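Right, a few people asked how the no-takeaway month went, so here's a thread. Grab a tea, it goes on a bit.

Background: two of us, one wage and a half, and in September I added up what we'd spent on food that turned up at the door. I'm not writing the number down. My partner still doesn't know it.

So October was going to be dinner at home every single night. One pan, one hob ring if possible, minimum washing up, no recipe with more than 11 ingredients (salt counts, I was strict).
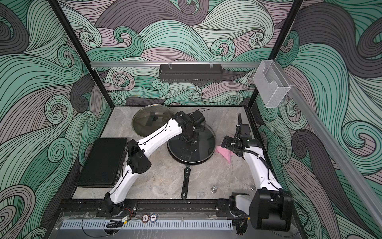 A pan, lids, a towel.
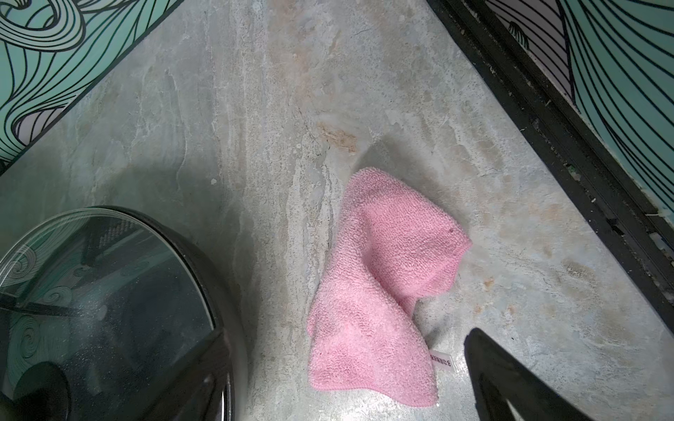 Week one was smug week. I made a lentil thing, I made a chickpea thing, I made the lentil thing again with a different tin in it. Told everyone at work. Insufferable.

Week two was when I found out how many evenings I'd been using takeaway as a way of not deciding. It's the deciding that gets me, not the chopping! By six o'clock I've got no opinions left about anything, least of all courgettes.

What fixed it was very dull. My old neighbour Gudrun Baumgart has eaten the same thing on the same weekday for as long as I've known her, and I used to think that was a bit sad. I take it all back. Tuesday is eggs now. I don't think about Tuesday at all.

The rice saga. I've been cooking rice badly for my entire adult life. Gudrun's way is 500 ml of water to a mug of rice, lid on, lowest heat, and leave it ALONE. I'd been lifting the lid every two minutes to check on it like it was a baby.

(Her mugs are enormous by the way. If yours are normal, use less water. I learned this over a very wet weekend of rice.)

Shopping: I started walking to the market at Flurnside instead of doing the big online order. You can only buy what you can carry home up that hill, so no more three-for-two anything. Onions are heavier than you'd think.

We did crack once. Third Friday, both of us late home, raining sideways, nothing in but half a cabbage. We stood in the kitchen looking at the cabbage. Then we had toast, and I've decided toast is dinner. I won't be taking questions on the toast.

Best thing I cooked: sausages with apples and the rest of that cabbage, all in together for ages until it went sticky. Worst: a tofu situation. I'd rather leave it there.

Money, as that's what you all want to know. We spent nearly 600 less than the month before, and that's with the good butter. I checked it twice because I didn't believe it.

Are we carrying on? Sort of. Friday's allowed to be chips again – proper ones, from the shop, eaten out of the paper on the way home. The rest stays as it is.

If anyone's got a one-pan thing for Wednesdays that isn't pasta, please send it over. Wednesday is still wide open and I'm running out of lentils.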